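2011年6月5日，周日，晴，上午闷，下午起风

接着上次黑麦酸种的记录写。上次那页被 Petro 拿去垫了模具，右下角沾了油，酸种比例那一行看不清，我按记忆在这页重抄一遍，等他回来核对。

## 酸种

老种还是用 Fedoruk 磨坊的全黑麦粉在喂，粗磨，麸皮没筛。新到的一袋 Trekusard 也是全黑麦，颗粒细，颜色偏灰，手捏能成团，松开后散得慢。今天把两种粉分开各养一罐，标签写 F 和 T，贴在罐身，不贴盖子。上回贴盖子，洗完盖子互换，后面的记录全作废。

两罐从同一份老种里取，粉水等量，水是昨晚放着的自来水。早上拌好进 Vurnex 发酵箱，设定 31 度。箱里自带的探头一向偏低，所以另放了一支玻璃温度计，夹在两罐中间，读数和设定基本对得上，没有再调。

F 罐起得早，第 4 小时表面已经拱起来，用勺背轻压有裂口，气味是青苹果带一点酸奶味。T 罐同一时间还是平的，侧面能看到小气泡，气味淡，像湿纸箱。到第 6 小时，F 罐中间开始塌，T 罐刚到顶。也就是说同样的箱温，T 慢了一截。原因现在不好定，可能是粉细、吸水多，浆太稠；也可能是这袋粉本身酶活低。Halyna 觉得是前者，她让我下一轮给 T 多加水再看。我倾向后者，不过两件事可以分开试，先改水，粉的事等磨坊回信。

给 Trekusard 写了信，问这批的降落数值。他们去年给过一张单子，今年随货没有。 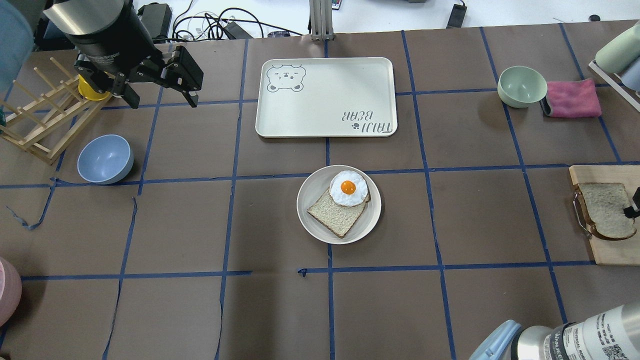
稠度这一项，以前只写“稠”“偏稠”“稀”，回头看等于没写。从今天起改成勺子法：舀满一平勺，勺面朝下，看酸种多久掉下去。掉得整块、勺面干净的记“块”；拉着掉、勺面留一层的记“拉”；倒过来马上流的记“流”。F 罐喂完是拉，T 罐喂完是块。方法粗，不过两个人做出来结果一样，今天我和 Halyna 各做了一遍，互相没看对方写的。

老种剩下的部分没扔，摊薄在油纸上晾干备用。窗边那一张干得快，边上卷起来了，掰碎装瓶。靠墙那一张到收工时还发软，留着过夜。

## 面团

只用 F 罐做了面团，T 罐今天不做。配方照旧，全黑麦，盐 2%（按粉算），烫种部分用麦芽粉和香菜籽，昨晚烫好，裹着毛巾放在保温桶里。早上打开时颜色比上次深，甜味明显，有一点焦糖味。保温桶换过，新桶保温好，烫种糖化的时间等于变长了。这一点记下来，后面如果面包芯发黏，先查这里。

和面用手。黑麦不用起筋，拌到没有干粉就停。上次 Petro 用搅拌机拌了很久，出来的面糊像水泥，他坚持说口感没差别，切开后中间有一条密实的带子，他说那是模具的问题。我不同意，不过那次确实连模具也换了，两个变量一起动，谁也说服不了谁。今天模具用老的，手拌，只动烫种这一处（而且是无意动的）。

入模前手和刮板都蘸水，表面抹平。抹的时候不要来回推，推多了表面会起一层浆，烤完是亮的，下面和芯分层。我自己写过这条，今天还是多推了两下，左边那个模具，到时候看切面。

醒发在箱外做，盖布。室内闷，面团走得比我预想快，表面的针眼孔先在靠近炉子那一头出现，转了个方向，又等了一会儿才匀。针眼孔出现就进炉，这条标准不改。Halyna 提过用体积来判断，在模具内壁画线，我试过，烤完线上那一圈粘得厉害。
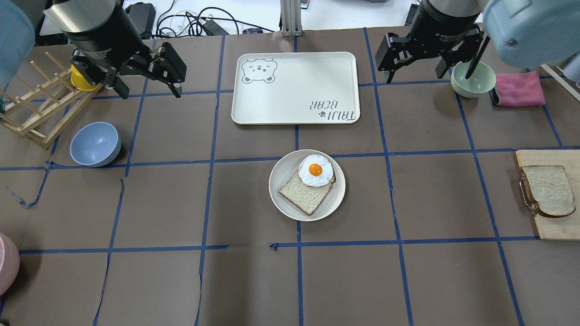 炉子的事单独说一下。上火还是那个老毛病，开门加水汽之后回温慢，指示灯灭了不代表到温。Diltach 的人来看过一次，说密封条老化，报了价，条子要从外地调，九月以前不一定有货。在那之前的办法：预热拉长，炉底放铸铁板蓄热，加水汽动作要快，倒完立刻关门，不要站在那里看。

今天水汽给得偏多。倒水的壶没有刻度，手上没准。面包前段表面一直是湿的，上色晚，后段只好把温度提了一点来补。出炉时底部敲起来声音还可以，侧面偏软。脱模顺利，右边那个模具角上粘了一小块，是抹油没抹到。

出炉后按老规矩裹布放着，明天再切。全黑麦刚出炉切了就是一团泥，这个不用再验证。

## 工具和清洗

和面盆泡过冷水再刷，黑麦浆遇热水会糊住，越洗越黏。刷子上的残浆也是，先冷后热。这条写在墙上那张纸上，但字已经洇开了，需要重写。我写，周内。

罐子的密封圈要单独拆下来洗。F 罐原来的圈有裂纹，换了备用的，备用的没有了，要买。买的时候带旧圈去比，别凭口径买，上回买来的套得上但压不住。

晾的东西要等干透再收进柜子。模具例外，洗完直接进余温的炉子烘，不然接缝里起锈。Petro 喜欢把模具倒扣在布上，我跟他说过，模具底朝上水正好存在卷边里，他说他家里一直这么放。先各放各的，月底比锈。
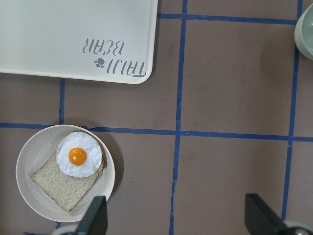 托盘角上印着 TAJII BEAR，旁边是圆盘子。

## 试吃记录的格式

上一轮试吃收回来的纸条不好用，“好吃”“一般”“有点酸”，看不出酸到什么程度，也看不出是谁在空腹吃。和 Halyna 商量后改成对比法：每次给两片，一片是基准（F 粉、老配方），一片是当次的，不标名，只问哪片更酸、哪片更湿、哪片愿意再拿。三个问题，圈左或右，不让写评语。想写的写背面。

基准片必须是同一天出炉、放同样时间的，这就意味着每次都得多烤一个老配方，占炉位。Petro 会有意见。折中办法是基准做小模，切下来厚度一样就行，但是小模皮多芯少，湿度会偏低，比较“湿”这一项时不公平。先只切中段，两头留下自己吃。

切片厚度也要定。手切每次都不同，刀换成长锯齿刀后好一些，中间不会压塌。切面粘刀的程度单独记，分不粘、薄粘、厚粘，粘下来的东西不刮回去。

## 香菜籽

顺带记一条。这批香菜籽是整粒买的，小锅炒过再碾，炒到有香味马上倒出来摊开，留在锅里会继续上色。上次碾得太细，烤完几乎闻不到，这次只碾破，能看到半粒。表面撒的一部分没炒，免得进炉后发苦。Halyna 建议表面改用葛缕子，她家乡那边是这么做的，可以试，但不要和换粉同时试。

## 待办

- 明早先看 T 罐，照加水后的比例喂，记勺子法结果，箱温不动。
- 切面包，左右两个模具分开拍分开写，重点看左边表皮下有没有分层，再看芯黏不黏。
- 找一个带刻度的壶专门倒水汽，不要再用浇花那个。
- 密封圈，旧圈在抽屉最上层的信封里。
- 墙上的清洗说明重写，用铅笔或者油性笔，水笔不行。
- 催 Diltach 密封条的到货时间，打电话，写信他们不回。
- Petro Polishchuk 核对酸种比例那一行，核完在旁边签字。
- 试吃纸条的新版由 Halyna Demchenko 排，字印大一点。

收工前又看了一次 T 罐，还没塌，顶部平，边缘略低，酸味比下午明显，湿纸箱味淡了，勺子法从块变成了拉。F 罐已经移进冰箱，盖子没有拧死。发酵箱没关，里面只剩 T。

靠墙那张干酸种用网罩盖着，别收。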